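Visit Report: Kevora Textile Handling Kit, Supplier Demonstration Day

December 14, 2025

Purpose of the visit was to see the Kevora handling kit at work on cloth goods before we commit to a trial. We run a rental linen and wiper operation, and the sorting infeed is the last station still fed entirely by hand. Kevora is sold through Prondeo, who held the demonstration at their site in Damgaard. Two of us attended, one from maintenance and one from production.

The building is a former cold store with a good floor and poor parking. Sign-in took longer than it should have. Safety shoes were required and were lent at the door to those who had not read the invitation.

What is in the kit

Kevora ships as a two-finger parallel gripper, a wrist camera, a controller and a software license for one cell. The arm is not included. Prondeo will quote one, or the buyer can mount the gripper on an existing arm if the flange matches. Ours does not, and an adapter plate would be needed. The plate is a listed part with its own lead time, which the sales sheet leaves out.

The software side is called Fokow. It takes the camera feed, picks a grasp point on the cloth and sends the arm there. New articles are taught by guiding the arm through picks by hand. Prondeo recommends 200 guided picks per article type as a starting set, more for anything with a lining or an elastic edge. We have 40 article types in circulation. That is a lot of guiding, and we asked whether similar articles can share a set. The answer was that towels and wipers of the same weight usually can and that fitted goods cannot.

The demonstration

Three cells were running. The first two handled folded goods out of flat trays and were of limited interest to us, as nothing arrives folded at our infeed. The third worked with single cloths in no particular arrangement, and we spent most of the morning there.

The approach is slow. The fingers come in open, close to a narrow gap and then pinch a small amount of material. Closing force is set per article in Fokow. The operator changed it twice while we watched, both times from the tablet with the cell paused.

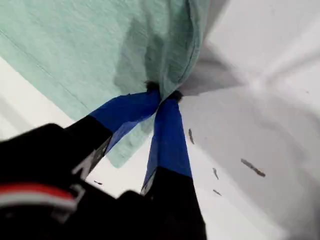 Pinching a small bunch has one clear advantage over the suction heads we looked at last year, in that porous cloth is not a problem. The disadvantage is creasing at the grasp point. For wipers this does not matter. For table linen going to the ironer it might, and we would want to run our own goods before giving an opinion.

We asked specifically about picking up two layers at once. Fokow can compare the lifted item with the taught article and drop it if it looks wrong. The check adds time to each cycle and can be switched off. In the session we logged, it was on. Two double picks were released and retried. We did not see one get through, but the session was short and the goods were clean and dry. Ours are neither when they reach the infeed.

Service and wear parts

Fingertip pads are treated as consumables. They are changed with a hex key and the job was shown to us on a spare gripper on the bench. It is within the ability of any shift mechanic. After a pad change the gripper must be zeroed from the controller – a menu step that is easy to miss, and the cell will run without it. We suggested an interlock. The suggestion was written down.

The gripper is not rated for washdown. Prondeo offers a sleeve for damp areas, but none was on site, so we cannot comment on the fit or on whether it gets in the way of the fingers.

Spare parts are held at Damgaard. The current parts list runs to 521 lines, including cables and fasteners, and is supplied as a spreadsheet without drawings. Drawings are available on request after purchase. We would want them before.

Open points

Cycle time on soiled, damp goods. No figures were offered and we did not get to measure any.

Price of the Fokow license after the first year. Quoted verbally only.

Adapter plate for our arm, with delivery date.

Whether the taught sets remain with us if the license lapses. The contract wording given to us does not cover this.

Recommendation

Request a loan unit for a trial on wipers only, at the second infeed, with our own mechanics doing the pad changes. Table linen to be left out until the creasing has been looked at by the finishing department. A sack of mixed soiled wipers should go to Damgaard ahead of the trial so that the guiding can be done there, at their cost if purchasing can arrange it.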